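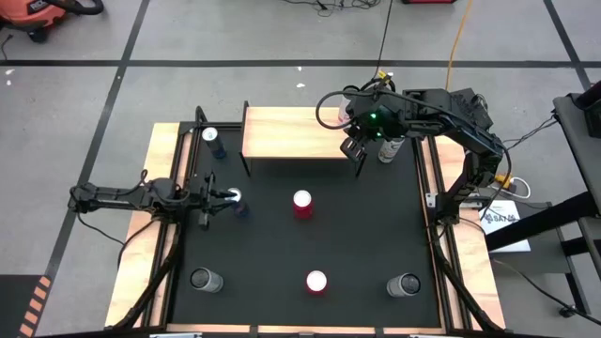 The Paewai ambulatory blood pressure recorder moves to firmware release 3 this month, and all units on loan from the Drinville and Fodside clinics will be updated as they come back from patients. The main change is in the way the recorder handles event marks. Under the old release a press of the event button stored a time and nothing else, and the reason had to be recovered from the paper diary. The new release stores a category with each mark: posture, exertion, medication, symptoms or intake. Intake is entered by container, without any attempt at volume, so a dark blue can with a silver top is one mark and a red cup is another. The patient still writes the contents in the diary.

Memory has not changed. The recorder holds 163 complete readings, each consisting of systolic, diastolic and mean pressure, pulse rate, cuff time and a quality code. Event marks are held separately and do not reduce the space for readings. When the reading memory is full the recorder stops inflating the cuff and shows FULL on the display. It does not write over earlier readings. The stored data remain readable for 72 hours after the batteries are removed, which covers the usual delay when a unit is mailed back to the clinic.

The default schedule is one reading every 20 minutes by day and one every 30 minutes by night. Day and night periods are set at the clinic, and should follow the patient's own sleeping hours as given on the intake form. Several of the recorders issued from Fodside last May were left on factory times, and the night averages for two shift workers had to be recalculated by hand. The setup screen now asks for both times before it will let the operator start a session.

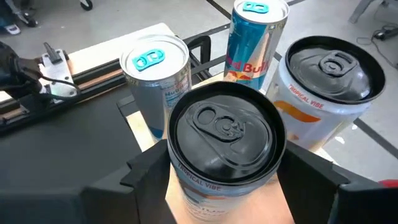
Drink can with black lid and pull tab, marked "Tropical Vibe."

Siobhán Ó Riain has revised the diary sheet to match the new categories. The column headed "Activity" is gone, and there are five narrow columns in its place with one wide column for remarks. For canned and bottled drinks, patients are asked to copy the product name as printed on the side. Entries such as "soda" or "energy drink" are hard to use later when the reading physician wants to know if caffeine was taken in the hour before a high reading. Old sheets may be used until stocks run out, but please write the category letter beside each entry.

Cuff selection is unchanged. Measure the upper arm at the midpoint, use the arm with the higher seated pressure, and record the cuff size on the session form. Two test readings are taken before the patient leaves. If either one returns a quality code of E2 (motion) or E4 (weak signal), reseat the cuff and repeat both. A code of E7 means a leak in the hose or at the connector — check the locking ring first, as it can feel closed when it is only half turned.

Readings with a quality code are now left out of the averages by default, but they still appear in the full listing and on the graph, where they are drawn as open circles. Kylie Pearce asks that operators do not delete them by hand. A session with many rejected readings tells the physician something about the fit of the cuff or the patient's movements, and that is lost once the listing has been trimmed.

The desktop software must be updated before any recorder on the new release is connected. The earlier version will download the pressure readings correctly but drops all event marks without a warning. Installers are on the Wuduvstead shared drive in the folder named ABP, and the update needs 100 MB of free disk space. Restart the computer after installation even if the installer does not ask for it. The cable and driver are the same as before.

Calibration dates are not affected by the firmware update, and a recorder that was due for a static pressure check is still due. Send units to Murray Mudgway at Wuduvstead with the hose attached and the batteries out. Cuffs should be kept at the clinic unless the fault is in the cuff itself. Questions about scheduling or loan units go to Glenys Maihi.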